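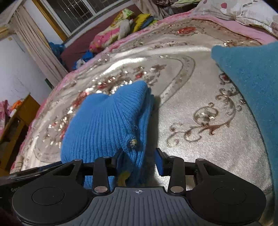
Drindstead Teaching Group
Minutes, 30 December 2018

Chair: Neville Mottram

1. Minutes of the last meeting
Agreed with one change. Under item 4, "Stallby" should read "Cheetham".

2. Folding task
The chair reported on hand-held gripper work with clothing. The target for this task is 100 usable demonstrations and 80 have been accepted. The other 20 are to be done at Pellport in February.

Knitwear was discussed at length. Ribbed garments folded into a thick bundle are harder to take hold of than shirts, and people tend to close the fingers on the top layer only. Agreed that demonstrators should come in low, with the fingers open on either side of the edge, and pause before closing. Buttons are to be left as they are.

There was a question about shiny or heavily patterned bedspreads. The chair would like to keep them in, as homes have them. One member asked for plain covers as well so the two can be compared. Agreed.

3. Remote control
Stallby has tried the same folds by remote control. Operators found it slow and lost track of the far fingertip. 6 attempts were kept. No more will be recorded until the delay on the link has been looked at.

4. Written guide
The draft is too long. Cheetham to cut the section on starting position and send it round again. Wording on when to discard a demonstration was left open.

5. Other business
Spare fingertip pads are running low. Chair to order.

Next meeting in February, at Pellport.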